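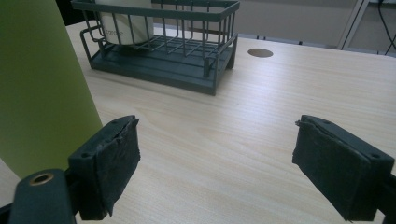
第一页:手持夹爪,两根手指内侧的贴垫,右指靠上的一角已经翘起来了

(备注:这页先停一下,等大家坐稳再开口。)

大家好,我今天讲的东西特别小,就是夹爪手指上那层垫子。我知道前面几位讲的都是整条线、整个单元,到我这儿一下子缩到指头尖了,哈哈,没关系,二十分钟不到就讲完,剩下时间留给大家提问。

先看右边那根手指,贴垫上面有个小角离开了塑料面。再看左边那根,垫子上沿不齐,有点毛,像撕过的。这种状态还能不能用?我在 Rundcombe 刚接手维护的时候,我的回答是“能用啊,又没掉”。现在我的回答是:换,两边一起换。

(备注:这里有人会笑,等一下。)

为什么两边一起?我吃过亏的。有一回我图省事只换了一边,新垫子厚,旧垫子已经压薄了,结果合拢的时候中心线偏过去一点点,抓瓶子总是往一侧推。我查了一下午的标定,Kurniawati 走过来用手一捏就说,你两边不一样厚嘛!从那以后,我们在 Kutdale 的备件盒里,垫子永远是 2 片一袋,想单换都不给你机会。

接着讲怎么换。

把手指张到最大,断电或者锁住扳机,然后从翘角那边开始撕,慢慢来,贴着面往回拉,别往外拽。往外拽的话胶会留一大片在上面。残胶用无尘布蘸一点异丙醇擦,擦完等它干透,这一步大家最容易着急(我也急),可是没干就贴,过几天角又起来了。

新垫子先比一下再剪,四个角剪成小圆角。真的,就这一剪刀的事!直角最容易被蹭起来,尤其是经常在铁丝筐、置物架旁边伸进伸出的活儿,角一挂到铁丝就完了。贴的时候从中间往两边压,最后合拢手指,夹一块平的木块,放着过一夜。

(备注:如果时间紧,下面螺丝这段可以讲快一点。)

手指头顶面有螺丝孔,换垫子的时候顺手把里面的螺丝都检查一遍。我不建议每次都拧,拿个小扳手轻轻带一下,不动就行。塑料件嘛,你越拧它越松,Sutrisno 有一根手指就是这么被他拧滑牙的,他今天就坐在下面,我就不指他了。

那什么时候换?我们现在的规矩是每 200 次抓取看一眼,满 3000 次不管好坏直接换。看什么呢,就看三个地方:上沿有没有毛边,角有没有离开,中间有没有发亮。发亮说明纹理磨平了,抓光滑的圆筒会打滑。圆筒是最挑垫子的,接触面就那么一窄条,方盒子反而宽容得多。

Brerside 那边六月份问过我,能不能用更厚的泡棉,说抓得稳。我们试过,稳是稳,可是手指合不拢了,薄的东西全捏不起来,零位也得重新设。所以换材料可以,换完一定要重新做开合零位,把新的数写到记录表里。表格叫 Jugah,就是共享盘里那个,2026 版的多了一列“左右垫批次”,请大家务必填,空着我会来找你的!

(备注:拿样品出来传一圈,旧的那袋先传。)

现在我把拆下来的旧垫子传下去,大家摸一下边上,再摸一下中间,感觉一下厚薄差多少。新的在第二个袋子里,麻烦别撕背纸。

好,有问题的话现在就可以问,传到谁手里谁先问也行。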